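Prondport gripper buy — README

last edit 2 December 2020, Wanda Montoya. Ming-te please fix whatever I got wrong on the spares

What this is
Planning notes plus the wrist camera stills folder for the floor pickup work. Written for whoever does the February order. Read the budget part first if you're short on time, the rest can wait.

What's in the folder
stills/ — 900 wrist camera stills, all from the Griltovwood site
quotes/ — Skovard and Sandberg, both PDF
spares.csv — part, vendor, lead time, who asked for it
wear_log.txt — Ezekiel's, free text, not cleaned up
old/ — ignore

No video. Depth files are on the lab drive, too big for here. Ask Dolores for access.

Where we are
One arm running, two-finger gripper, wrist camera. We want a second full set so one can be down for service and the other keeps going. Right now when fingers come off, everything stops. Vaughn signed off on the idea, not on the number. He wants one page from us, not this file.

Budget, short version
- second arm: Skovard quote is good till end of February, after that they requote
- gripper: same model as now. Do not mix models, the calibration scripts assume one geometry
- finger pairs: 5 pairs to start. Ezekiel asked for more, we can reorder
- wrist camera: one in use, one spare. Bracket is sold seperately, it was missing from the first quote
- cables: buy the long ones. The short ones pull when the wrist turns all the way
- shipping: not in either quote!! ask

Sandberg came in lower on the arm but their lead time is 70 days and they won't hold stock. Skovard is 77 days for the arm but ships the gripper and fingers right away, so we could at least swap fingers while we wait. I lean Skovard. Dolores leans Sandberg because of the service contract. Both fine, just pick one before the holidays.

Fingers
This is the line that keeps growing so look at it properly. Fingers are a consumable. Put them under supplies and NOT under equipment, otherwise every reorder goes back through capital approval and we wait again. Vaughn is ok with this, have it in an email.

Change rule for now: swap when the tip is rounded enough that thin stuff slips, or if there's a crack anywhere. Cosmetic scuffs don't count. Somebody was throwing out fingers for scratches, please stop, check the tip and leave the rest.

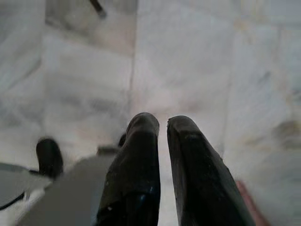
Rubber tip covers are a separate line on the Skovard quote. I left them in but they can go if the total needs to come down. Ming-te thinks the bare tips are ok for what we pick up. Would rather spend that on the spare camera bracket.

Floors
Griltovwood has polished stone, Prondport will be sealed concrete. Matters for the budget in two ways. Stone is bright and reflects, so exposure there is set low, don't copy those settings over. And the concrete is rougher on tips when the gripper goes all the way down, so plan on more finger pairs per quarter than the wear log says. How many more, don't know yet. Ezekiel will log the first month.

Known problems with the stills
- background objects often soft or blurred, focus is set for the fingertips
- edges of the arm base or platform get in sometimes, not masked
- no labels for floor type, only one site so far
- file names are upload order, don't trust them as time order

Still open
- who pays for the mounting plate, us or facilities
- does the Sandberg contract cover the gripper or only the arm (Dolores asking)
- old controller: trade in or keep. Skovard offered credit, didnt say how much
- training day, on site or remote. Remote is cheaper, Ezekiel wants on site

Use
Internal only, planning and wear checks. The quotes have vendor prices in them so don't forward the folder as is. Stills can go to Skovard if they ask about wear, quotes can't go to anybody.

Questions to me or Ming-te. For access, Dolores.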